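1/ I have been learning English for many years, but this winter I learned something new: how to sleep in a cold apartment. My building in Stornthorpe is old and the heating goes off at 11 in the evening. A small thread for other people who have moved here. 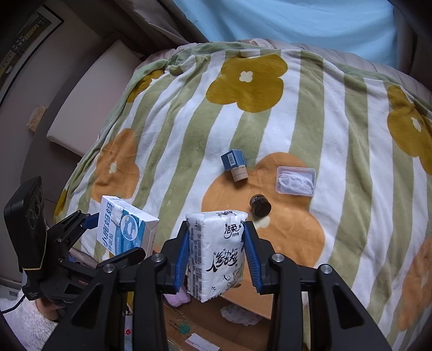
Ana Stergiou
@stergiou_writes · February

2/ First mistake: I bought a very thick comforter. I woke up at 3 every night, too hot, and then too cold when I pushed it away. Two thinner layers are much better for me. You can remove one while you are half asleep.

3/ Second mistake: I kept the bedroom at 68 degrees until the heating stopped. The change was too big. Now I close the radiator a little after dinner and my body complains less.

4/ The window. My mother would be shocked, but I open it for a few minutes before bed, also when it snows. The air in my room was heavy and I had a headache each morning.

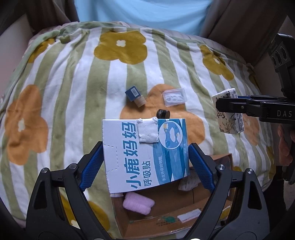

5/ I also stopped reading the news in bed. Now I read a long novel, 736 pages, and I am still in the second chapter. I think this says how well it works.

6/ For the draft under the door I use an old towel, rolled. The hardware store on Silter Street sells a special brush for this, but I did not try it yet. If you have one, please tell me if it scratches the floor.

7/ Someone asked about electric blankets. I don't have experience with them, so I prefer not to give advice. A hot water bottle at the feet is enough for me.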